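Helpers wanted for the Ondside folding build

Last updated: 02/09/2021 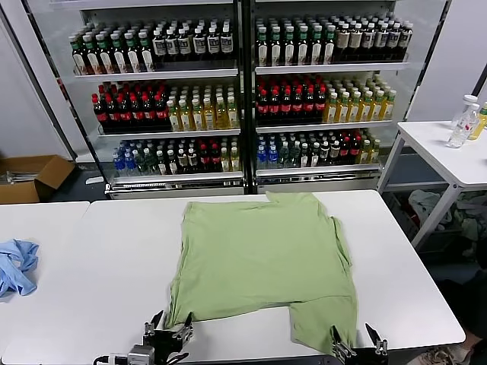 We've been at this in the Taltby shared workshop since last winter, and we'd love some company! Our two-armed robot is learning to fold T-shirts, and we need five people who can spare an evening a week (a little more if you catch the bug, as most of us have). You don't need to code. Patience helps, and so does a steady hand with a screwdriver. There's no pay, I'm afraid, but supper is on us.

Write to I-hsuan Peng or Raed Sfeir at the workshop, Unit 126, and tell us a bit about yourself.

Print this page | E-mail this page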